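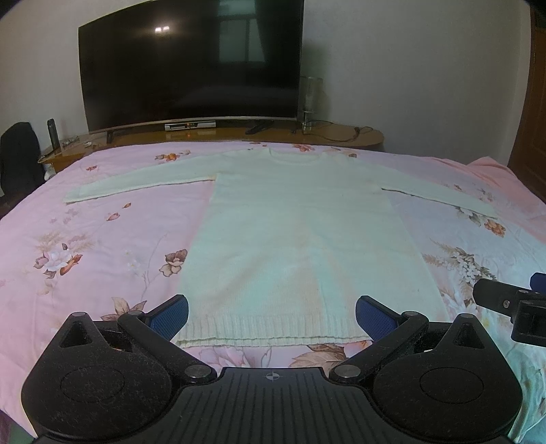 The textile care desk at Drurkero has advised households on washing and storing clothes for seven years. Its senior adviser spoke with us on 2 July 2025 about knitwear, towels and the bed as a place to fold them.

The adviser recommends working on a made bed, with the cover pulled smooth. "A sweater should lie face up, with the sleeves straight out, before anyone folds it," the adviser said. "At that stage you see the whole garment, and you see any mark on it."

Yellowish patches on cream or white knits are the subject of many of the 760 letters the desk received last year. The adviser declined to name a single cause. "Perspiration, old detergent and long storage can all do it. We ask people to set the piece aside and treat it before it goes into a drawer."
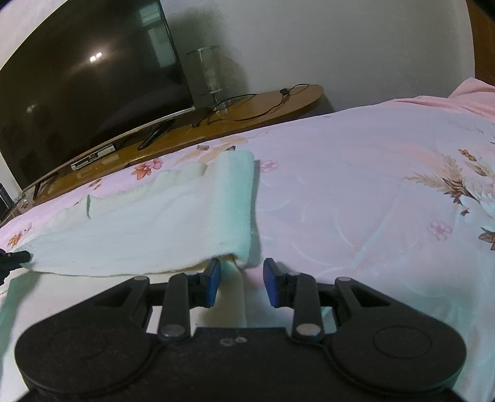
On towels, the desk's guidance is shorter. Terry cloth is folded lengthwise first and then across, and the stack is kept low. "Thick towels do not need pressing down," the adviser said. "They need room on the shelf."

Asked whether a patterned bedspread makes the work harder, the adviser said that a pale item shows up well enough against a floral print, although small buttons are easily lost on one.

The desk's leaflet on folding runs to 47 pages and is available from Drurkero on written request.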